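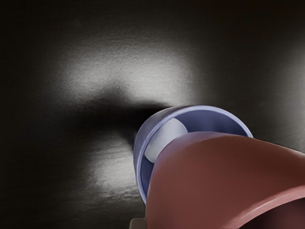

Figure 1. Simulated wrist view: blue cylinder held by the gripper finger, dark glossy surface behind.

4.3 Setting up the simulated wrist camera

In this section you connect the wrist camera of the Kernness simulator to the Rudbridge perception module. You need a scene with a gripper and at least one object to grasp. If you did not yet load a scene, please go back to section 4.1.

1. Start the simulator and open your scene. Wait until the status line shows Ready.

2. In the Sensors menu, choose Add camera, then Wrist. The new camera follows the gripper.

3. Set the frame rate to 30. A higher value is accepted, but the segmentation will skip frames on most computers.

4. Move the gripper to the grasp pose and close it on the object. Stop the motion before you continue.

5. Open the Preview window. The object and a part of the gripper must both be visible. In Figure 1 the finger covers a large part of the cylinder, but the left side of the rim can be seen well. For the rim detector this is sufficient.

Note: The preview shows the colours after rendering. If you change the colour of an object in the scene file, reload the scene, otherwise the old colour stays in the preview.

6. Press Segment. The module draws an outline on every region it finds. Compare the outlines with the objects in your scene tree.

7. If there are outlines on the floor or table, look for reflections. The dark surface in Figure 1 has two bright areas, and the smaller one has the sharper edge. Such an area can be taken for an object. Increase Minimum contrast in steps of 20 until the false outline goes away.

Caution: Do not increase Minimum contrast above 600. The module will then also lose real objects with soft shading, like the white object inside the cylinder.

8. Check the shadow. When the shadow touches the object in the view, set Shadow mask to On and press Segment again.

9. Save the settings under a new name. The file datholm_default cannot be overwritten.

Note: Settings saved before the July release do not contain the shadow mask. They can be loaded, but the mask is set to Off.

If the preview stays black

Error 39 in the log means that the camera has no light source in its range. Add a light in the scene file and reload. If there is no error, check that the camera is not placed inside the gripper mesh.

To use the same settings with the Alcaraz planner, continue with section 4.4.

Last changed: December 4, 2018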